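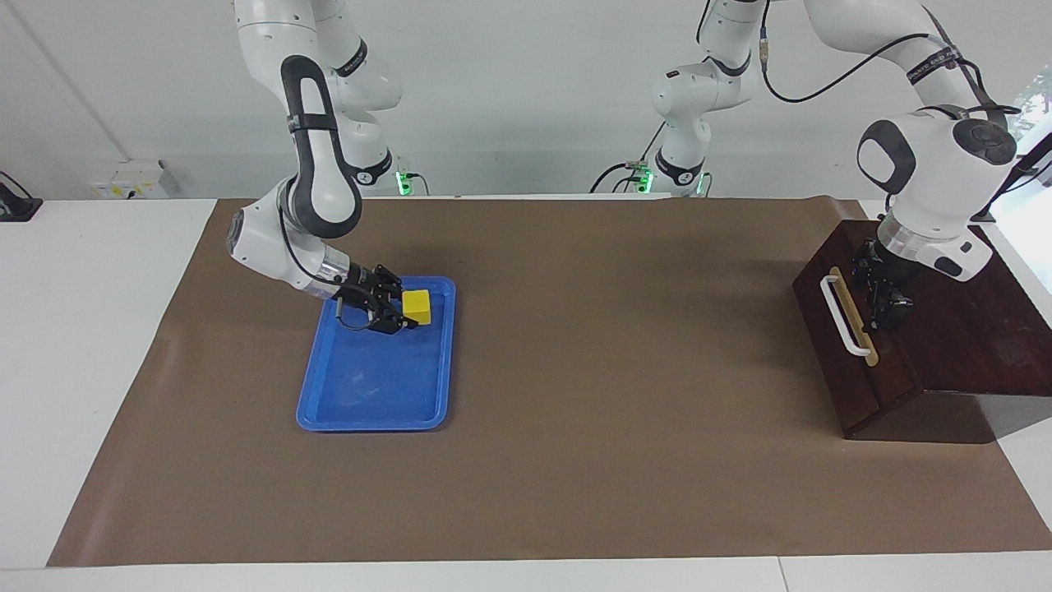

Craft table cover: brown paper or a mat?

tinplate89 wrote:
What is the cheapest way to keep a white tabletop clean when the trays and bits come out?

mossend wrote:
Brown paper off a roll, taped underneath at the corners. I paid 3 pounds for mine in May and I'm still on it.

Harrow_Lane wrote:
Disagree. Paper tears as soon as you drag a tray over it. I'd get a long dark mat and wipe it down. Mine is a Vadelar and it lies flat.

mossend wrote:
Lift the tray, then. Dark mats show every speck.

Harrow_Lane wrote:
So you see the speck and pick it up. Small yellow cubes stand out well on dark brown too.

tinplate89 wrote:
Thanks both. The tray is a blue plastic one with a raised rim, so small bits stay put. There's a little wooden drawer unit to fit in as well, dark outside and pale drawer, with a white handle.
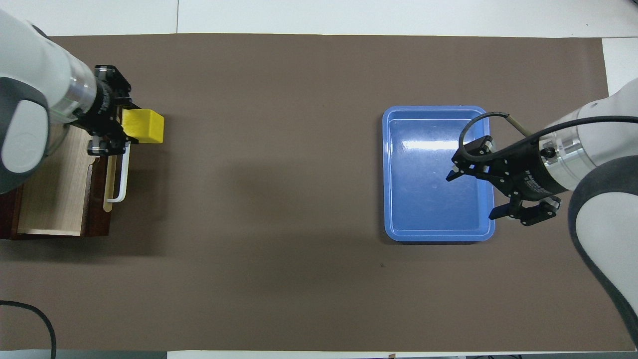
Re: where to put the drawer unit

pegbox684 wrote:
Drawers at one end, tray at the other. Leave room in front of the handle or you'll be shifting things each time you open it.

mossend wrote:
Agree with that. I have 2 Urden drawers and put felt under both — they slid otherwise.

Harrow_Lane wrote:
Felt slides more on a mat. Use rubber feet.

tinplate89 wrote:
Rubber feet it is. Still undecided on paper or mat.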